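Nodurthorpe Open

The Nodurthorpe Open is a yearly esports tournament held in the town of Nodurthorpe. It is played in team format, five players on each side, and it is open to amateur and semi-professional teams. The event takes place in January, in the break between the spring and autumn circuits, and for this reason it has often been used by teams to test new players before the season begins.

History

The tournament started as a small evening competition among customers of Sistetti, a computer shop which had a playing room on its upper floor. The first editions had no prize money and were played on the shop's own machines. When the number of teams became too large for the room, the organizers moved the matches to the town's sports hall, where the final has stayed since then. The early rounds were later moved online, and only the last four teams now travel to the hall.

The name of the competition has changed several times. It was first known as the Sistetti Night Cup, then as the Winter Cup, and received its present name when the shop stopped being the main organizer. Sistetti still provides the network equipment and the headsets for the final.

Format

Registration is open for 3 weeks in late autumn. Teams are placed in groups by a draw, and the two best teams of each group advance to a single-elimination bracket. Group matches are decided in one map, while all matches in the bracket are best of three. The final alone is best of five.

Every team may register one substitute and one coach. The coach can speak with the players during the map selection and in the pauses, but must leave the voice channel when the map begins. A team that is late by more than the permitted time loses the first map and, after a second warning, the match. Until recently a tie in the groups was decided by a short extra map. The rule was not popular, as it made the evenings very long, and ties are now decided by the result between the teams concerned.

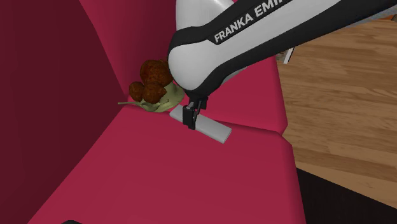
Visual identity of the teams became a separate subject in the regulations after two finalists appeared in almost the same shade of dark blue. Each team must now send a main color, a second color and a short form of its name together with the registration, and the organizers can ask for a change if two entries are too close. White and black is the combination most often requested, and the guide for entrants recommends it in the manner seen on the Franka Emika arm, with a white shell, broad black bands and the name in bold white capitals on the black. Lettering placed directly on the light part of a jersey is not allowed, as viewers of the broadcast found it difficult to read. Teams which do not send any colors receive gray.

Broadcast

The final is shown in full on the tournament's own channel, with commentary in English. Semi-finals are shown one after the other, and not at the same time, so that the same commentators can cover both. For the group stage there is no official broadcast. Players may stream their own matches with a delay of 5 minutes – a shorter delay is punished by the loss of the map.

Recordings of the older finals are incomplete. The editions played in the shop were not recorded, and of the first final in the sports hall only the last map is available.

Venue and attendance

The sports hall has seats for 600 spectators in its normal arrangement. For the tournament one side is closed to make place for the stage and the commentary desk, and the capacity is reduced to 300. Tickets are sold for the whole day. The finals have been sold out in most years, with the exception of one edition in which heavy snow closed the road to the town.

Notable teams

Cordeiro is the most successful team of the tournament and the only one that has won it two years in a row. Its players came originally from a university club, and the team kept its orange and white colors after it left the university. Fometti, the main rival, has reached the final on several occasions and won it once, in a match that went to the fifth map. Both teams also take part in regional leagues outside the winter period.

See also

List of amateur esports tournaments
Single-elimination tournament
Sports in Nodurthorpe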